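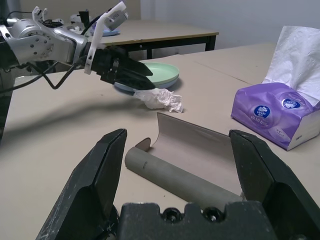
Collero Street Residents Association
Minutes of the September meeting

Present: Rongrong Jiang (chair), Xuelian Jiang (minutes), members from Collero Street and Tan Court. Apologies from Sidireo Road.

1. Minutes of the last meeting
Agreed, with one correction. The broken streetlight is outside the pharmacy on Tan Court, not the bakery.

2. Parking
The city has replied to our letter. It will not extend the permit zone this year but will repaint the lines by the school. Members were not happy with this. Rongrong will write again and ask for the traffic count the decision was based on.

3. Street sale
To be held on a Sunday, 10 a.m. to 3 p.m. Tables are $20 for residents and $30 for anyone else. It was asked if children could have a free table - agreed, one table shared, toys and books only.
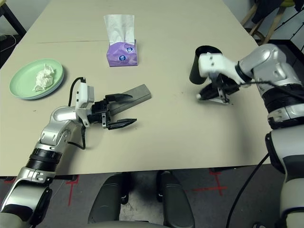 Setup starts at 8:30 and cars need to be off the street by then. Xuelian will print 100 flyers. Sidireo Road has asked to join in and will pay the resident rate.

4. Drains
The drain at the low end of Collero Street backed up again after the storm. Vodness, the contractor, says it was cleared in spring. Two members disagree. Xuelian to ask for the work order.

5. Any other business
Leaf bags can be picked up from Rongrong's porch, 30 per household until they run out. The lost cat has been found.

Meeting closed 8:50 p.m. Next meeting same time, same room.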